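The Ring Around the Drum

Front loaders use less water than the top loaders they replaced, and they keep more of it. After the final spin a small quantity stays in the lower fold of the door gasket, together with lint, hair and undissolved detergent. With the door shut, that fold dries slowly and begins to smell.

Treloar, a repair shop in Prultton, went through its work tickets for the past year. Of 1,210 front-loader calls, 61 were booked as leaks and closed as dirty gaskets. No parts were fitted. The rubber was wiped, the door glass was cleaned where it meets the seal, and the machine was run empty on hot.

The shop's routine for owners is short. Pull back the lip of the gasket and wipe the full circle with a damp cloth, finishing at the bottom, where the drain holes are. Wipe the glass bowl. Every 40 loads, drain the filter behind the small cover low on the front panel, with a shallow tray under it. Lay a towel down first. Leave the door wide open for at least 30 minutes after the last load of the day.

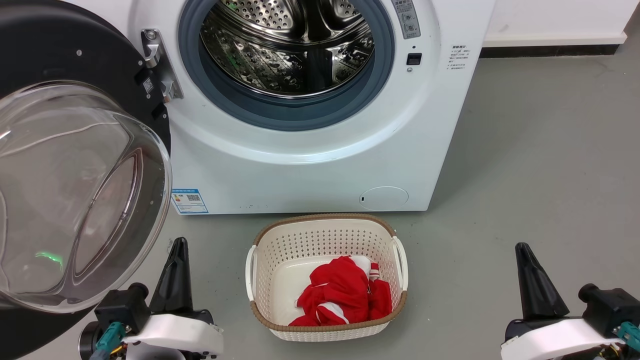 Lidholm, writing in from Vunel, objects that an open door is no use in a narrow laundry room, where it blocks the way to the sink, and says that a gap of two fingers overnight has kept the same gasket clean through three summers. The shop accepts the narrower gap, provided the fold has been wiped first. Detergent drawers should be left ajar as well.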